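Home | Notebook | Grippers | Arms | Parts list | Log in

2020-05-18
Furel fingers vs. Vilolen fingers, wrist camera check

Swapped the Furel fingers back on after lunch. Same arm, same controller, speed held at 40 percent for both sets. Glykeria Karras wants a number for how much of the view each one takes up, so I ran the cabinet approach with both and saved a still at the hover point each time.

Furel: 24 runs, no faults. Closing force set to 51 on the Tomley controller. Units still not in the manual, ask again.
Vilolen: stopped after the first few. Left finger mount has play in it. Tightened, came back. Needs a longer screw.

Exposure was on auto all day. It does fine on the white surface but I don't trust it under the cabinet, so next time lock it and redo both sets.

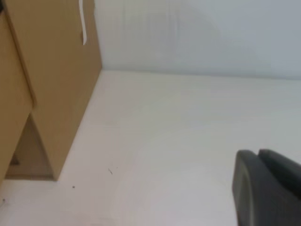

Wrist view, fingers lower right, nothing held. Cabinet at left.

Fingers are soft in the wrist view and the background is sharper. Try the closer focus setting before measuring anything. Also wipe the white surface, there are specks on it.

To do: screw for Vilolen, focus, send stills to Glykeria.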